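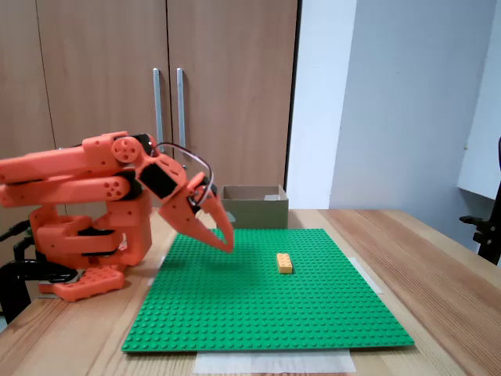 Search this site Enter keywords Go
Home Stories Essays Archive Submit Contact

The Reset Clause
by Vilém Baláž
March

The rule sheet for bench trials at Krajčí ran to a page and a half, and Tatiana Tóth had written all of it except clause 2. Clause 2 was older than her employment. It read: "Between attempts the operator shall restore the work area to its starting condition." It had been carried over from a sheet for testing hinges.

The contract was small. Plestasska sold desk-size arms to technical schools and wanted an independent figure for how often the arm would pick up a brick and release it into a box. The schools had begun to ask. The agreed number of attempts was 500, on one table, at the Clilurham office, with one arm, one green baseplate, the bricks and a cardboard box. A miss was a miss. A brick that landed on the rim and fell outward was a miss. A brick that landed on the rim and fell inward was a pass with a remark.

Ľudovít Jireš was the operator. He had run hinges, drawer slides and a season of garden shears, and his logs were clean enough that Tatiana had stopped checking the arithmetic. He started each morning at seven-thirty. He confirmed the clamp, confirmed the tape, set the brick on its position, stepped behind the line, said "clear" to an otherwise quiet room and pressed the key. Clause 5 required him to say it. He said it at the same volume whether or not there was anyone to hear.

By the second week he had reached attempt 368, and Tatiana plotted the results for the interim report. The plot was a staircase with a bend in it. Up to attempt 160 the arm passed most of what it was given. After that it passed nearly everything.

She looked first for a change in the software. There was none; the version string was the same in every line of the log. She looked for a change in the lighting, and found that the lamp had not been replaced or moved. She looked at the joint temperatures, which rose every morning and leveled off, as they always had. She then did what the sheet required her to do last, in clause 11, and went to observe.

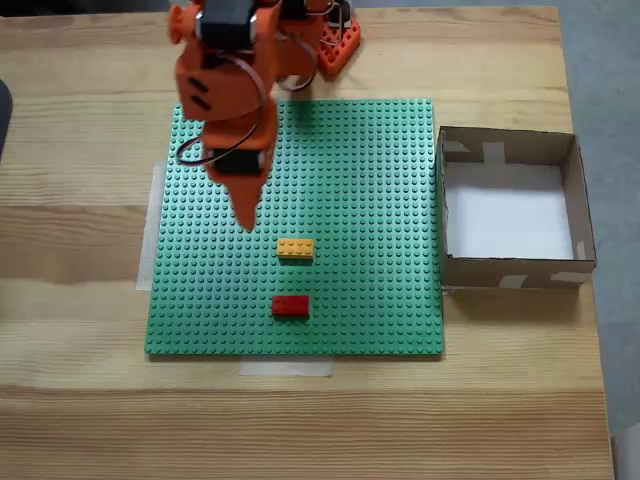 She sat on the stool by the door for most of a morning and wrote down what he did with his hands.

At the lunch break she read her notes back and found the same line on every page. Before setting the brick, Jireš put two fingers on the near edge of the baseplate and pressed. It took less than a second. He did it the way a person checks a pocket for keys.

"Why do you press the plate?" she asked.

"It lifts," he said. "The tape gives a little. When the arm comes down hard on a miss, the front edge comes up. Not much. You can feel it."

"Since when?"

He thought about it. "I noticed it one afternoon. After that I pressed it every time."

"Is it in the log?"

"There's no column for it."

This was correct. There was a column for the attempt number, the start time, the result and the remark. The remark column was for results. Clause 7 said so, and Tatiana had written clause 7 herself, after an operator on another job had used the remarks to record his opinion of the client.

She went back to her desk and opened clause 2.

The question was whether Jireš had broken it. A baseplate with a raised edge was not in its starting condition. Pressing it down restored the starting condition. On that reading he had been in breach for the first 160 attempts and compliant ever since, and the later figure was the true one. Plestasska would be pleased with that reading.

The other reading was that a school would have no Jireš. A school would have a table, some tape and a class of fourteen-year-olds, and the edge would lift and stay lifted. On that reading the early figure was the one worth having, and everything after it measured the arm together with one attentive man.

She called Kavinda Sarkar at Gilthorpe, who reviewed reports for the insurers and had once returned one of hers over the word "typically."

"Which attempts are you proposing to discard?" Sarkar said.

"I have not proposed to discard any."

"Good. What is your starting condition?"

"Plate flat, brick on its position, box in place."

"Where is 'flat' defined?"

Tatiana looked at the sheet. It was not defined. The position of the brick was defined by studs, which was easy, because the plate supplied its own grid. The position of the plate was defined by marks on the table. Its height was not mentioned anywhere. Hinges had been bolted down.

"It isn't," she said.

"Then your operator had to decide, and he decided," Sarkar said. "I would not call that a breach. I would call it an unrecorded intervention, and I would want to know how many others there are."

There were three. Tatiana found them by going through the morning again with Jireš beside her, action by action, while he told her what each hand was for. He moved the loop of cable when he thought it hung too close to the gripper. He turned the brick so that a scuffed side faced away from the arm, although it made no difference that either of them could name. And on days when the heating was on he waited longer before pressing the key. He had not regarded any of this as doing something. He was slightly offended by the list, and then he corrected her spelling of his name on it.

Vilém Baláž was not consulted, having left the company by then, though the hinge sheet was his. I mention this because I am the same Baláž, and because clause 2 took me four minutes to write. I remember the minutes. I wanted a sentence that would cover everything, and I was pleased with it.

The director, Ľudovít Tóth, who was no relation to Tatiana and was tired of saying so, wanted the report out by the end of March. He asked if the remaining attempts could be run without the pressing, and the two parts reported side by side. Tatiana said they could not, as there would then be three parts: before he noticed, after he noticed, and after he was told to stop. In the third part he would be watching an edge lift and keeping his hands behind the line.

"Would that change the result?"

"It would change when he says 'clear,'" she said. "He won't say it at the same moment if he thinks it isn't."

Tóth asked whether that mattered to the arm. She said she didn't know, and that the sheet didn't either.

The run was stopped at 368. The attempts were kept, all of them, in an appendix with the heading "Conducted under superseded procedure." Plestasska was told by letter and asked, reasonably, who would pay for the new run. The answer took longer to settle than the procedure did.

The new sheet had a fifth column, headed "Touched." Clause 2 was replaced by 2.1 through 2.6. Clause 2.1 defined flat, with a feeler gauge. Clause 2.2 gave the permitted actions between attempts and the order in which they were to be done. Clause 2.3 said that any other contact with the arm, cable, plate, brick, box or tape was to be entered in the fifth column, with no reason required. Tatiana had first written "with the reason," and crossed it out after a day on which Jireš wrote down reasons and touched almost nothing.

Clause 2.4 concerned the tape. It was to be inspected at the start of each session and replaced if lifting – the old pieces kept, dated, in an envelope.

He started the new run at seven-thirty. He confirmed the clamp and the tape. He slid the gauge along the near edge and the far edge, set the brick and stepped behind the line. Then he stepped forward again, moved the cable loop a little to the left, picked up the pencil and wrote "cable" in the fifth column.

"Clear," he said, and pressed the key.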